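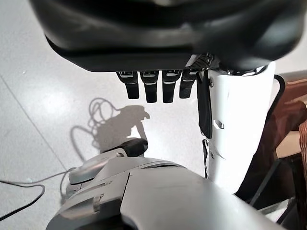 ## 31 Mar 2020 — clothes and baskets

Started on the soft goods for Adholm. Job number is 3845, please use it on the time sheets and not the old one. Aim for the day was to get the clothing sorted, folded and into baskets so the floor could be kept clear.

Black things first, as they show every bit of lint. Shook each piece out by the door and went over it with the roller. The black cloth is the worst of the lot for holding creases. Left in a heap it goes into layers that stick to each other, and you pull up two when you want one. Folding in thirds lengthways, then in half, gave the flattest result. Folding in quarters left a fat corner that slid off the pile.
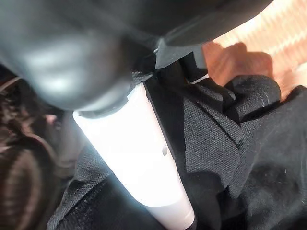
Fatos Ivanov would leave the black pieces unfolded altogether and roll them, the way it was done for the Devard job last July. Rolls take more room in the basket but can be lifted out singly. Agreed to try half and half and compare after a week.

Baskets next. The wicker ones from Nikolovski are better than I expected. The weave on the bottom is tight and the rim is rolled, so nothing catches on the way in or out. I ran an old stocking round the inside of each one to find splinters and got one snag, near a corner, which I sanded back. Tipping a basket right over on its side is the quickest way to check the inside, and it gets the dust out too.

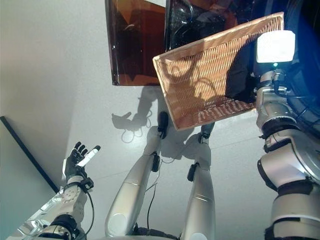

Weighed them loaded on the small scale. It only goes up to 3000 g, and the basket with the trousers went past that, so it will have to be done on the bench scale when it comes back from Usar. The rest were all under. Still to decide whether we line them. A cotton liner would stop the pale fabrics rubbing on the cane, but it's one more thing to wash.

Denim took up most of the afternoon. The twill is stiff and wants to spring open at the knee, and the bulky seams make the stack lean. Alternating waistband and hem evens it out. Wash at 30, inside out, on its own — there was blue on the pale cotton last time.

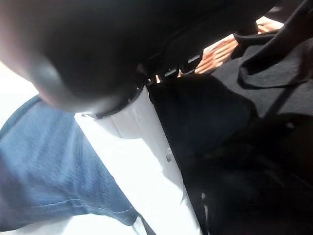

Seams on two pairs need restitching before they go anywhere. Put them on the hook with a pin in the place. Thread should be the lighter one, we have a cone of it in the second drawer.

To do:

- order 200 sew-in labels, narrow sort
- bench scale back from Usar
- price for cotton liners, ask Nikolovski
- new refill for the lint roller, this one is finished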